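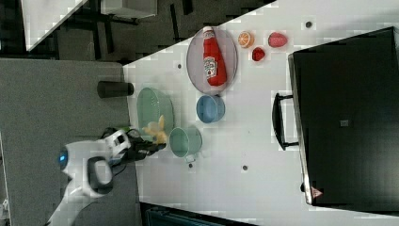

## The kitchen table at Killberg

Those of you who come in by the side door will have noticed that the white table has things on it again. It spent most of the winter against the back wall with the jigsaws piled up on it, and I had got so used to it being the jigsaw table that it gave me quite a turn in January to see the lid of the Zasberg railway set on the floor and Nadja Lanz standing there with a cloth in one hand and a ketchup bottle in the other, asking me where we used to keep the bowls.

For newer families, I should explain that the kitchen table goes back to the early days of the toy library, when we were still in the two small rooms on the Sendow road and had very little to lend apart from puzzles and some rather tired dolls. Liesl Trummer brought in a box of kitchen things from home, put them out on a table and more or less left the children to it, and for the rest of that year you couldn't get near it (my own two included, who are now far too grown up to be reminded of the soup they made me). Liesl always held that a real mug is more interesting to a small child than a pretend one, and that pretend food is a great deal easier to sweep up than the real sort, and we have kept to her mixture ever since.

So on the table at the moment you'll find the big pale green bowl you can see through, the blue bowl, the light teal mug with its little handle, and the grey wire-mesh tray, with the red ketchup bottle lying in it on its side. The toy food is the orange slice, the strawberry and a pinkish-red fruit that has been the subject of more discussion than you would think possible. Angus Tawhiri is certain it's an apple. Nadja says plum. The children call it whatever the recipe needs, and I have personally been served it as a potato. There's something pale yellow and squashy out as well, which I am leaving to braver people than me.

Then there is the big black one at the end with the handle, which everybody calls the oven, and that is what I shall call it too. It does take up a good deal of the table, and we had a long talk over tea as to whether it should stay, with Valentin Tudose arguing very nicely for more elbow room and a proper washing-up area. I was half persuaded. But an oven gives the game somewhere to go, doesn't it? You have to put things in and stand about and say they're nearly ready, and then somebody has to be told to wait, and before you know it there are four-year-olds speaking to each other exactly as their grandmothers speak to them. It is there for pretend cooking only and should stay unplugged, so please don't be tempted to warm a bottle or a bun in it. Ask at the desk and we'll see to it in the back kitchen, where there is nearly always a kettle on anyway.

A word about the holes in the tabletop, as I've been asked about them more than once. They're the small dark round ones dotted here and there, and they do no harm at all, but they are exactly the right size to be irresistible. Hubert Zwahlen has already had to fish for a hair clip, a bead and what he describes as a very old raisin. If your child has posted something of yours, do say so before you go home, and don't be embarrassed, as Hubert has a bent bit of wire for the purpose and I think rather enjoys using it.

Now, lending. The kitchen things used to be for playing with on the spot and nothing else, but several of you have asked about birthdays and rainy half-terms, and we've decided to give it a try. You can take up to 10 pieces home for 2 weeks, packed in one of the Bühler crates from under the stairs. The oven stays put, I'm afraid, and so does the ketchup bottle, which has been argued over quite enough without going on its travels. Please write down what you've taken on the card in the crate and tick it off again when it comes back. I know the card is a nuisance. I also know we once had a whole tea set come home without its teapot, and it was a good long while before it turned up in somebody's sandpit.

Washing is easy enough. Bowls and mugs want warm water and a drop of washing-up liquid, and the toy fruit can have a wipe with a damp cloth. The mesh tray collects fluff in the corners and an old toothbrush does wonders for it. Things that have been chewed go in the basin by the sink, however lightly chewed you feel they were.

We could do with a few more bits if anyone is turning out a cupboard this spring. A small saucepan with a lid would be lovely, as would wooden spoons, a colander, or any toy vegetables at all, the present menu being so heavily weighted towards fruit. No glass, please, and nothing with a sharp edge. Valentin would also like me to mention a washing-up bowl. He has asked me to mention it twice, so I have put it in the list on the noticeboard as well.

Liesl came by one morning to look it all over and stayed until we were putting the chairs up. She moved the mug nearer the blue bowl, moved it back, and had a strawberry sold to her for a very steep price. She says she has a box of biscuit cutters somewhere in the loft and will look them out once her knee is better, so if anyone living up her way could manage the ladder for her, please have a word with Nadja at the desk.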